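Chapter 11
Storage and Order in the Home

Learning objectives

After studying this chapter you should be able to:
explain how the storage needs of a household change over time;
distinguish between open, closed and temporary storage;
carry out a simple survey of the belongings kept in one room;
use the results of a survey to plan shelves, drawers and containers.

Introduction

Every household keeps more things than it uses on a given day. Winter clothing, spare bedding, papers, tools and small personal items must all be put somewhere, and the place chosen affects how easily they can be found, cleaned and returned. Earlier chapters dealt with heating, lighting and the layout of rooms. The present chapter turns to the belongings themselves and to the furniture and containers that hold them.

Storage is often treated as a matter of space alone. A large cupboard, however, may serve a family badly if its shelves are too deep or if the items needed each morning lie behind those needed once a year. Frequency of use is therefore the first principle of storage planning. Objects handled daily should be kept between knee and shoulder height, and close to the place where they are used.
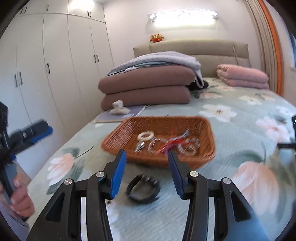 Small items present a particular difficulty. They are easily mislaid, they collect on any flat surface, and they seldom belong to a single category. In the bedroom survey described in Section 11.2, Siiri Lehtinen recorded 438 separate objects in one room, most of them small enough to be held in one hand. Her figures show that larger articles such as blankets and coats had settled places, while small ones moved from surface to surface during the week.

Open containers such as baskets and trays allow quick access but give little protection from dust. Closed containers protect their contents — at the cost of making them harder to see. Temporary storage, the third type, is any surface on which things are set down before being put away. A bed, a chair or a hall table may all serve in this way, and a sound plan makes some allowance for it.

Key terms

Active storage: space for items in daily or weekly use.
Reserve storage: space for items used about once a season or less.
Point of use: the place where an object is normally needed.

Before you begin

Choose one room in your own home and draw its plan on squared paper. Mark each place where belongings are kept, including surfaces used for temporary storage. Keep the plan, as it will be needed for Exercise 2 and again in the case study by Nelli Kiiskinen at the end of the chapter.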